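Home | Local | Business | Schools | Opinion | Subscribe

Bickerstaff parts shop sets aside money for two robot arms

BICKERSTAFF -- Prirkamier, the parts packing company on the east side of town, plans to buy two robot arms for its sorting line and will pay for them in stages over the next budget year, the company said on 15 May 2021.

The arms would go on the short side of the line, where workers now pick up single items and turn them the right way before they are boxed. The work is slow and has been hard to staff, according to Marjorie Bainbridge, the operations manager.

"We have been talking about it for a long time," Bainbridge said. "What changed is that we finally have a plan for what the machines are supposed to pick up. Before, we had a price and no plan."

The company employs 96 people at the Bickerstaff building. Bainbridge said no jobs will be cut. Four workers on the short side will be trained to load and watch the new equipment, and two of them will move to the day shift when it starts running.

The first payment will cover the arms and their stands. The second, due after the equipment has passed its trial at the plant, will cover guarding, spare parts and a service contract. Bainbridge would not give the full price because two sellers are still bidding. She said the winning bidder will have to hold its quote until the trial is over.

Grippers are being treated as a separate purchase. Prirkamier looked at a package deal in March that included the arms, the grippers and a camera system, but turned it down after the plant's engineers said the fingers were made for square cartons. Much of what comes down the short side is not square.

Mervyn Oakley, the engineer in charge of the project, said he expects to buy more than one kind of finger and to replace them often. He has asked for a line in the budget that covers wear parts only, so that a broken finger does not have to go through the same approval as a new machine.

"An arm should last us years," Oakley said. "The parts that touch the product won't. If you put them on the same line of the budget, you fool yourself about what the thing costs."

The company's catalog lists 2,694 items. Oakley said the arms will not be asked to handle all of them. Flat goods and boxed goods will stay on the existing belt, which was rebuilt by Flurnel, a contractor in Sestumthorpe. Bagged goods will still be packed by hand.

Flurnel will also do the floor work. The slab on the short side has to be cut and poured again to hold the stands, and the electrical panel needs another circuit. That job is paid for out of the building fund and is set to be finished before the arms are delivered. Bainbridge said the line will keep running during the work, with the short side moved to the back dock.

Bids will be opened at the company office. Sellers who want to see the line first can arrange a visit through Bainbridge.
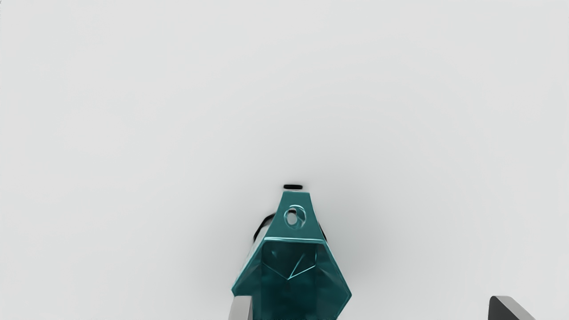
Finger choice is the part of the purchase Oakley has spent the most time on, and much of it is being worked out in computer simulation before any money is spent. Boxes are easy to plan for, he said, but an item with sloping sides gives two fingers very little that is flat to press against. A faceted teal piece that is narrow at the top and flares out toward the bottom is the sort of shape he means, with a ringed hole near the top and a wide gap still left between its right side and the finger over there. Sellers will be asked to state how far their grippers open and what it costs to change the fingers, and those answers will be weighed along with the price.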